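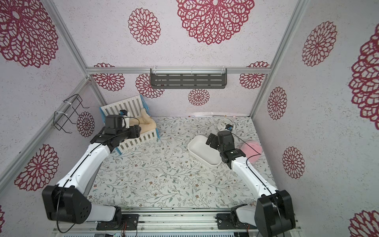 Search threads, posts, users
Reading time: 3 min
Last updated: Monday

Women's masters mile, should the club split it by age?

trackmouse_78
So the Lenberg Road Runners want to put a women's masters mile on the program in November and I am thrilled!! We've asked for this forever. The sticking point is whether 40 to 49 and 50-plus run together or get separate heats. I say run together. A mile is so much better with bodies around you, and last year my heat was four people strung out over half a lap. I ran the last 600 meters completely alone.

slowtwitch_dee
Together, yes please. Score it separately, run it together. I'd have somebody to chase for once.

HadettiHarrier
I'm going to disagree. I'm 61 and I have been lapped in a mile. It's no fun, and the clapping at the end is worse. Give us our own gun and we'll race each other properly. At the Hadetti meet they did three heats and every single one had a real finish.

trackmouse_78
Okay, fair, I hadn't thought about the lapping. Would you feel the same if it was seeded by time instead of age?

HadettiHarrier
Seeded by time I could live with. I'd still want an age-graded prize, though.

kilometer_kim
Does anyone know if Marlene Honorato is still coaching the Tuesday group? She got me from couch to a 6:40 mile in my late forties and she would have OPINIONS on this. Her big thing was the third lap — she'd stand at the far turn, yell "now!" and you just went. 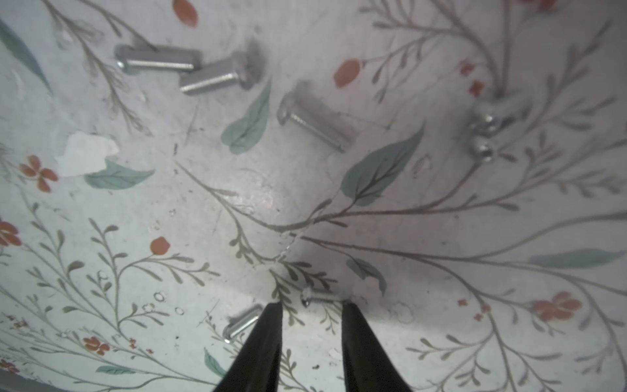
Anyway, she always seeded our time trials by recent 3,000 results, and it worked beautifully. You ended up next to women you'd never normally line up with. I once raced a 66-year-old down the whole home straight and lost by a shoe.

slowtwitch_dee
Still coaching, yes! She moved the group to the Comell track, 6 p.m. start. Heloísa Medeiros helps with the beginners now.

oldspikes
Mild grump here. Age grading is fine on paper, but I want to cross the line and know who won. First one home gets the big ribbon, then give the age-graded one its own ribbon. Same size if you like.

HadettiHarrier
Same size, and I'll shake on it.

trackmouse_78
I love this. So the pitch is: seeded by time, up to 18 per heat, two ribbons.

kilometer_kim
18 on a curve start is a lot of elbows. Twelve, max. I still have a scar on my shin from the Østergaard relays.

trackmouse_78
Twelve it is, and a waterfall start. I'll write it up tonight and send it to the meet director. Who's in if they say yes?

slowtwitch_dee
In!

oldspikes
In, if my calf behaves.

HadettiHarrier
In. Put me down with an 8:05 seed — and leave me a rail spot.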